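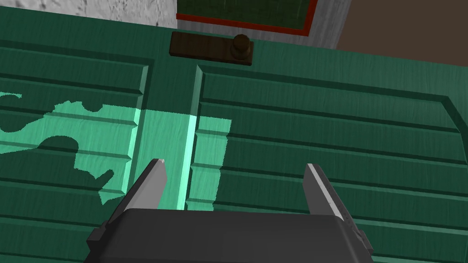 4 min read

Section 3: Preparing your first painting surface

Welcome to the good part! Your Sternora acrylic set is unpacked, the lids are checked, and now you get to make a surface that paint will love. A properly primed board feels completely different under the brush, and once you've tried one you'll want a whole stack of them.

You will need
- one Faltby board, any size
- the jar of Futiter gesso from the set
- a wide flat brush (keep your nice ones out of this)
- sandpaper in 80 and 400 grit
- a soft, lint-free cloth and a jar of water

Note: The 80 grit is only for boards with rough edges or old paint on them. A new board can go straight to step 2.

Priming the board

1. Rub the rough edges down with the 80 grit. Keep it off the painting face unless you're stripping an old picture.

2. Wipe the whole board with a barely damp cloth and let it dry. Dust is the enemy here.

3. Stir the gesso slowly. Don't shake the jar, or you'll be chasing tiny bubbles all afternoon. If it drags, add a few drops of water until it moves like pouring cream.

4. Brush on a thin first coat, all strokes in one direction. It will look patchy and a bit sad, and that's fine! Prime the edges too.

5. Leave it flat until it's dry to the touch and no longer feels cool. In a damp February this can take most of the day.

CAUTION: Wear a dust mask for the next step and work outside if you can. Gesso dust is very fine and gets everywhere.

6. Sand lightly with the 400 grit in small circles, then wipe clean.

7. Brush on the second coat at right angles to the first. You'll get a lovely faint weave, great for dry brushing and soft colour blending.
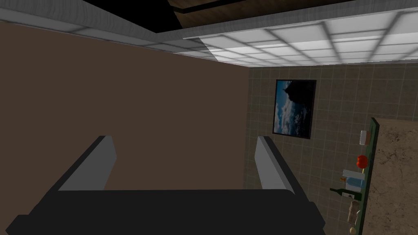 8. Let it dry overnight before you paint. For a glassy finish that suits fine detail, add a third coat and sand once more.

Cleaning up

Rinse the brush straight away in cool water, working the gesso out from the metal collar towards the tip. A little Mudgway brush soap helps with the last of it. Reshape the bristles with your fingers and lay the brush flat to dry.

CAUTION: Dried gesso won't wash out of clothes. Wear your oldest shirt.

Once your board is ready, go to Section 4 and lay out your first palette.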